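Report of a Visit to the Hilta Records Centre
Data protection practice and preparation for the new Regulation
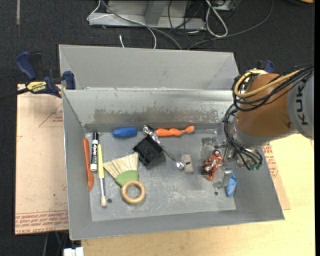 A metal bin containing household items, including an orange utensil and an EXPO marker.

Posted 3/16/18

Members of the Information Governance Network visited the Hilta Records Centre at Bimby in February. The visit was arranged so that members could see how a company that stores and destroys records for other bodies is getting ready for the General Data Protection Regulation, which will apply from 25 May. A party of 20 attended. Places were allotted in order of application, and the Network regrets that it could not accommodate everyone who applied.

Arrival and introduction

The party was received in the main building and asked to sign in at the front desk. Visitor slips were completed singly and posted into a locked box, so that no visitor could read the details of those who had signed before. Several members remarked that their own offices still use an open visitors' book and that they would be looking at this again.

The introductory talk lasted 60 minutes. Hilta acts almost entirely as a processor, holding paper files and back-up media on the instructions of its clients. Under the 1998 Act the duties in law fall on the data controller, and the processor is bound mainly through its contract. The Regulation places direct duties on processors for the first time. These include keeping records of processing, putting suitable security in place and telling the controller without undue delay when a personal data breach comes to light.

The company began its review by reading every client contract it held. Many of the older ones said little about data protection beyond a general promise to comply with the law. A new schedule has been drafted to meet Article 28, setting out the subject matter and length of the processing, the types of personal data involved, the rules on sub-processors, and what is to happen to the records when the contract ends. The schedule has gone out to all clients. Replies have been slow, and the company expects to be chasing signatures well into the spring.

The storage floors

The party then divided into two groups for a tour of the storage floors. Boxes are known by number only, and the staff who fetch them do not have access to the index showing which client a number belongs to. Requests for retrieval must come from a person named on the client's authorised list. That list is sent back to the client for checking every six months, and an account is suspended for retrievals if no answer is received.

Members asked how the company deals with requests made to it directly by individuals who believe that it holds their file. Such letters are not answered in substance. They are logged and passed to the client on the same working day, and the sender is told that this has been done. Under the Regulation the controller will usually have one month to respond to a subject access request, in place of the present 40 days, and a file that takes a week to find and deliver will use up a good part of that time. Hilta now offers a retrieval service for such requests with a target of 10 working hours from the client's instruction.

Retention and destruction

The longest discussion of the day concerned retention. A sample review had been carried out on 1,000 boxes from the older part of the store. The company did not open them, as it has no authority to do so, but compared the date on each entry in the index with the retention period given by the client. In a good number of cases no period had ever been given. Clients have been asked to supply one, and it was explained that a box cannot be destroyed on the company's own decision, however old it may be.

One member asked whether clients would be charged for this review. The answer was that the comparison itself was free but that boxes called back for inspection would be charged at the normal rate. There was some feeling in the room that this might discourage smaller organisations from dealing with their backlog. The point was taken away by the company for further thought.

Destruction is carried out on the premises by Barketti, a separate contractor. Barketti is therefore a sub-processor for these purposes, and clients are now told this in writing. The groups watched from behind a glass screen. A certificate is issued for each batch and gives the box numbers, the date and the method used. Members were advised to keep such certificates with their own retention schedules and to check that the numbers match.

Breach reporting

After lunch the company described its breach procedure. All staff, including drivers and temporary workers, are told to report any loss or error to their shift manager at once and not to look into it themselves first. A single form is used. The client is informed by telephone and then in writing, so that it can decide whether the matter must be reported to the Information Commissioner's Office within the 72 hours allowed.

A short exercise followed, based on a box delivered to the wrong address. Members worked in small groups and were asked to decide who should be told and when. The groups differed on whether a sealed box, returned the same afternoon, called for a report to the regulator. It was agreed that the reasoning should be written down whichever view was taken.

Matters for members

Members who use an outside storage company may wish to check the date of their present contract, the names on their authorised list, and whether any sub-contractors have been disclosed to them. Copies of the blank breach form and of the sign-in slip have been made available by Hilta and may be requested from the Network office. The draft contract schedule is not for circulation.

The Network thanks Hilta for its hospitality and for the open manner in which questions were answered. A further visit, to the digital archive at Mac an tSaoi, is being arranged for the autumn. Details will be sent to members by email when the date has been confirmed.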